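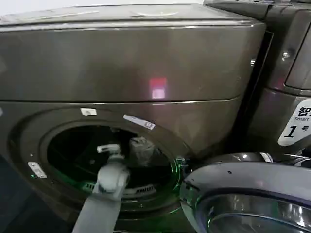 Primano Linen Services, Fakville
Minutes of the Workplace Change Consultation Meeting, March
Opened 2:00 p.m., lunchroom. Chair: Roscoe Obi

1. Previous minutes
Accepted with one correction: the glove order was for 200 pairs.

2. Unloading trial
The Chair reported that the Wonar arm is now assigned to front-loading machines on the small-items line. It reaches through the open door and takes out the load. Staff continue to sort, load and check each drum before the next cycle. The arm cleared 1722 items in the trial period. Small pieces bunched at the back of the drum remain the main reason for a call to staff.

3. Effect on duties
Staff on the line noted less bending and fewer sore shoulders, but more standing and waiting. Several members said the work had become lonelier on the late shift, with one person now posted where there had been two. The Chair confirmed that no position will be cut during the trial and that hourly rates will not change. Members asked for this in writing.

4. Training
Begay will run sessions of 90 minutes on stopping and restarting the arm. Attendance is paid. Late shift staff asked for a session at the start of their hours, and this was agreed to.

5. Safety
Staff are not to reach into a drum while the arm is live. Floor marking was discussed and held over.

6. Actions
R. Obi to issue the letter on positions and pay.
R. Obi to send the training times to both shifts.
Line staff to log every call-out by machine number.

Meeting closed 3:10 p.m.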